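Search this site Enter keywords Go

Trosela (online directory)

Trosela is a website that helps people find and compare notaries, sworn translators and other providers of paperwork services.
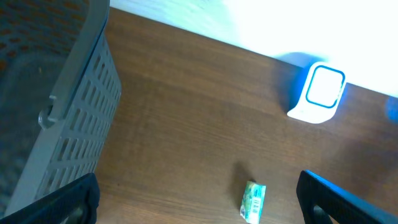

Who can use Trosela?
Anyone with a document to be signed, stamped or translated can search the listings free of charge, and no account is needed until the visitor wants to send a message to a provider.

History

Trosela was started by Czesław Michalski, a former translator, and Zbigniew Szczepańska, a web developer who had built booking pages for small offices. The two had first worked together on Brokon, a modest mailing list where translators passed along jobs they were too busy to take. Brokon grew a good deal faster than its founders had hoped, and in June they began moving its members over to a proper searchable site. The new site opened to the public on September 15, 2023, with 2429 providers listed.

Features

Visitors can search by town, language, type of document and price range, and they can sort the results by customer reviews. Each provider keeps a profile page with office hours, fees and a short introduction - many of these are quite friendly and chatty, and regular users seem fond of them. A provider may choose up to 3 specialties, such as birth records, property papers or school diplomas. Reviews can be left only by customers who booked through the site, and the provider is given a chance to reply before a review appears.

Bookings are handled by Chraibi, a calendar tool that the company runs alongside the directory. It sends reminders by email and lets customers move an appointment without having to telephone the office.

Growth

After taking in the listings of Skiletti, a smaller directory for court interpreters, Trosela had roughly 4000 providers. Of the interpreters who came across, a good many already had a Trosela profile, and joining up the double entries took the small staff most of a winter.

Contact us | Copyright Trosela page contributors | Back to top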